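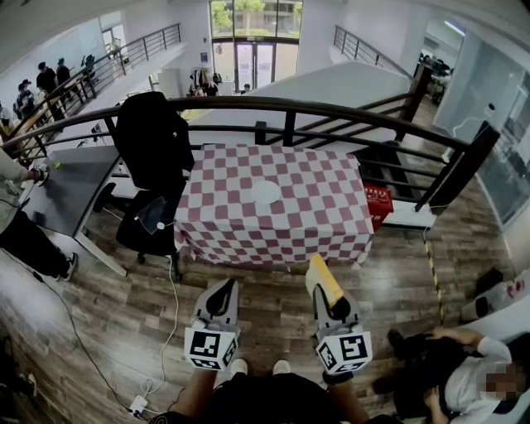

Birko Bouts

Results of amateur and semi-professional MMA bouts, one row per bout. Version 2.

Contents

The file bouts.csv has 748 rows from 52 cards promoted by Sirnon and Latitz. Title fights, undercard bouts and late replacements are all included. Exhibition bouts are left out.

Columns

card_id – promoter initial plus card number
weight_class – as announced, even when a fighter missed weight
result – win_red, win_blue, draw or no_contest
method – decision, submission, ko_tko, dq
round, time – end of the bout, time as m:ss
replacement – 1 if either fighter was not on the first published card

Sources

Results were typed in from the promoters' printed sheets. Where a sheet was unreadable we used the Hayes results archive, and source is set to "hayes".

Known problems

Doctor stoppages are filed under ko_tko. The early Latitz sheets give no times, so that column is blank for those cards. Two catchweight bouts have no weight recorded.

Changes

September – overturned results corrected, duplicate rows removed. Row order has changed, so match on card_id and bout_no.

Licence

CC BY 4.0. Corrections are welcome through the issue tracker – please attach the sheet if you have it.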